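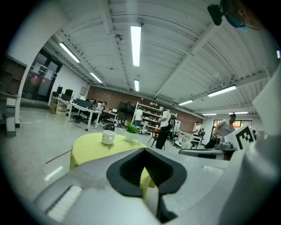

Why does my locator beacon fail its self-test when the battery was replaced in September?

The beacon is probably still holding the fault from the old battery. A new battery doesn't clear it; the stored fault has to be reset by hand.

Ticket 2298
Product: Nitbridge personal locator beacon
Status: Closed
Opened: December 2, 2022

Reported: Self-test gives three red flashes, no strobe. Owner is leaving for a offshore passage and carries the beacon in a life jacket pocket. Battery fitted by the Bralstead service desk.

Steps tried
Repeated self-test outdoors with antenna up. Same result.
Cleaned contacts with a dry cloth. Same result.
Held TEST for 9 seconds until the light went out, waited a minute, tested again. One green flash, strobe fired.

Notes: Fault code 493 is low voltage under load. It stays in memory until the long press. Do not lift the red cover during any of this — that arms the beacon for a real distress call. If it goes off by accident, switch it off and call the coast guard right away.

Registration still showed the previous boat, Guvetus. Owner has sent in the change.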